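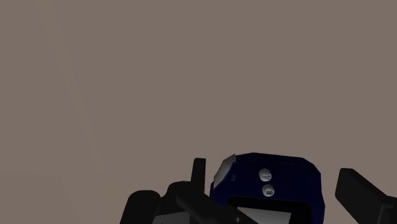 Brirnwood (demonstration set)

Brirnwood is a set of teleoperated manipulation demonstrations recorded in simulation. It was compiled by Hema Thevar and Tanvir Sikder for training robot arms on tabletop pick-and-place tasks. The first release held 156 episodes; the second, issued in July, raised the total to 1,000.

Collection

An operator steers a simulated arm with a hand controller, and the software stores joint angles, gripper opening and rendered views at each step. Views include one from close to the gripper and one showing the arm over the table.
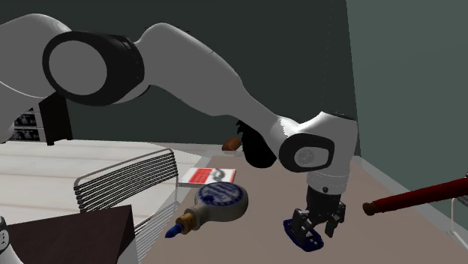 Objects are placed at new positions before each episode. Distractors such as bottles and boxes stay on the table – they are not part of the task, and the operator is told to leave them alone. Episodes with a dropped object are kept and tagged.

Use

Dindo Mercado trained a policy called Pludden on 100 episodes and reported that most failed grasps came from closing the fingers too early.

See also: Behavior cloning; Teleoperation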